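## Chapter 6. The Work Surface

Before we speak about tools, we must speak about the table. A student who begins on a bad surface will measure badly all day, and she will blame the ruler. 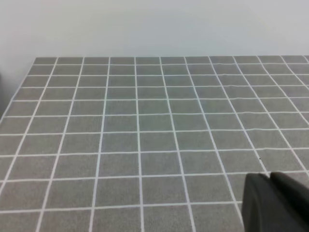
*L. Pernska*

Gray squares with white lines between them give the eye something to follow. In the Mivgate workshop we put paper along one line and check the corner — it must be 90 degrees. If the line bends a little, choose another one. Exercises are on page 273.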